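Clonura Help > Student Projects > Simulation

Our sim arm hovers over the plate and will not commit
posted by bodia_bench

I'm in a robotics club at Itholm and we have a simulated kitchen task due in February. There are two tomatoes and a blue plate on the table, and the arm is supposed to put the first on the second. Our best score so far is 2 out of 9 runs, and one of those I'd call charity.

This is the other camera, which our policy also gets as input:

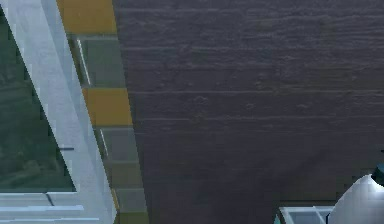 Second camera view: mostly brown wood, plus a strip of tile.

I have stared at it for an entire evening and learned a lot about wood grain. My teammates say more views are always better. Are they?

The main view is the one I'd trust, though to be fair the arm takes up a good share of that one too.

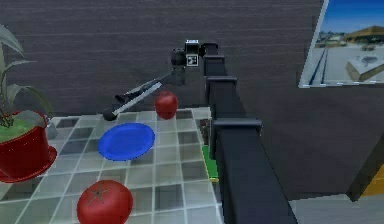 What I get in most runs is dithering. The fingers go near a tomato, think about their life, and drift off. We've retrained it 6 times. The Schwerdtfeger planner from class works fine on the same task, but using it is against the rules.

gripes_and_grippers
Your teammates are wrong, or at least wrong about that view. If there's no plate and no tomato in it, the policy is getting a second opinion from someone facing the other way. Train once with the main camera only, same seeds, and compare. If dithering goes down, move the other camera until it can see the plate and try again. Also check whether your demos go for the same tomato every time. Ours didn't, and the arm split the difference and closed on the air between them.

pm_lab_rat
have you tried more training

bodia_bench
Main camera only was better, still not good. And no, we did not all pick the same tomato in the demos. Redoing them tonight, wish us luck. To the person above: yes, 6 times, see post.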